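Visit report: an afternoon at the Henitz open day

Jun 20, 2019

I signed up for the Henitz open day because Edonance, the trade newsletter I write for, keeps getting press releases about robots that do laundry. I have read a lot of these. I had seen very few of the machines.

The building is out past the Trarkusness bus depot, 20 minutes on foot if you miss the shuttle, and I missed the shuttle. Coffee was free. The opening talk ran long and had the word "household" on nearly every slide.

The project I came for is called Tamiru. Two small blue arms work from either side of a white table, and the job is to fold a T-shirt. The plastic parts are 3D printed and the wiring is all out in the open, which I liked more than the glossy shells you get at trade fairs. 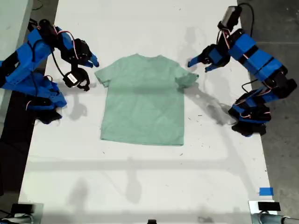
Why start with a T-shirt?

Because cloth changes shape every time it's touched, so a T-shirt tests a pair of arms much harder than a box or a cup does.

Fair enough. I would still like to know what happens with a fitted sheet, or a shirt that comes out of the basket inside out. I asked, and was told those were "on the list." The list was not on display.

The handout claims 39 successful folds in a row. It doesn't say what counts as successful, who laid the shirt out between tries, or whether it was the same shirt each time. A pale green one spread flat on a bare table is a kind start. My dryer has never handed me anything like it.

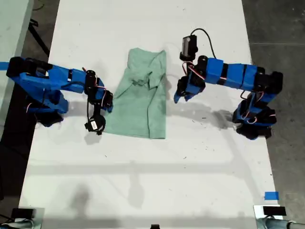 Report and pictures: Marguerite Oakes

I stayed at the Tamiru table for 12 minutes, longer than most of the crowd. The arms are slower than I had expected, and the collar end of the shirt was bunched up in the middle. A person would have shaken it out and begun again.

The staff were friendly and didn't oversell it when you spoke to them one on one. The slides did that. There is another open day in December, and I've asked for the test conditions in writing before then.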